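Hunditz and Després Report a Simple New Way to Teach Robots Two-Handed Work

The Brurnora method lines up both hands before a task begins, and gets usable training data from people instead of robots

Oct 7, 2024 – Hunditz, a robotics research company, and its partner Després today shared the first results from Brurnora, a method for teaching robots to do everyday jobs that take two hands. The full write-up and the code that goes with it are open to anyone who would like to try them.

Two-handed jobs are a wonderful challenge. Folding a towel, opening a jar, passing a pen from one hand to the other – people do these things without a thought, and robots still find them hard. A large part of the trouble lies in the training recordings. When a person shows a task with a pair of hand-held grippers, the software has to work out where each gripper is at every moment, and it also has to know where the two are in relation to each other. A small error in that second part can ruin a handover, even when each hand on its own has been tracked very well.

Brurnora goes straight at that second part. Before a task, the person brings the two grippers together, fingertips close, and holds them there for 2 seconds. Each gripper carries a square printed marker, and the short hold gives the software a shared starting point for both hands. From then on the method uses the camera views to keep correcting the distance between the hands, and it throws out any stretch it can't be sure of.

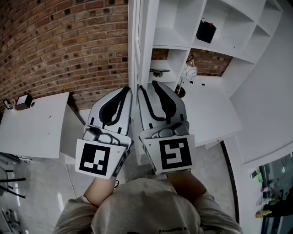

The hold costs next to nothing in time, and it has become second nature for the people who record. New recorders learn it in their first few minutes and then get on with the interesting part, which is doing ordinary things in ordinary rooms. The team wanted a method that would work in a place with shelves, desks, daylight and clutter, and a lot of the early work in June went into dealing with bright light from windows and skylights, which can wash out a marker at just the wrong moment.

For the study, the team recorded 40 practice sessions for each task and trained one robot control program per task. There were 4 tasks in all: handing over a marker pen, taking the lid off a box, folding a small cloth and placing a bottle upright on a shelf. Each program was trained twice, once with the Brurnora alignment and once without it, on the same recordings. The aligned version did better on every task, and the gain was largest in the pen handover, where the two hands have to meet in mid-air.

"We were hoping for a modest improvement on the handover and got a very clear one," said Karine Penner, who leads the project at Hunditz. "What pleases me most is that the cloth improved too. We had thought of cloth as a forgiving task, and I had to go back and look at the recordings again to see how much the spacing of the hands mattered."

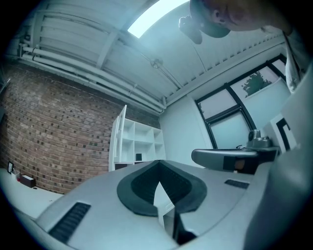
Plamico, which tried an early copy of the software on its own grippers, wrote back that the hold was easy to teach but that its recorders sometimes let go too soon, and asked for a sound to tell them when the software was satisfied. The team liked the idea so much that a short beep is now part of the release.

There are limits, and the write-up goes through them. Long tasks still drift when both markers are out of sight for a while, and very shiny objects close to the grippers can confuse the tracking. The study covers one type of gripper in detail, so results with other hardware may differ. Work on longer tasks has already started at Després.

The release includes the alignment software, the recordings for all the tasks, and a printable sheet of markers with setup notes. Research groups that would like to compare results, or send in recordings of their own, are warmly invited to write to the Brurnora team at Hunditz.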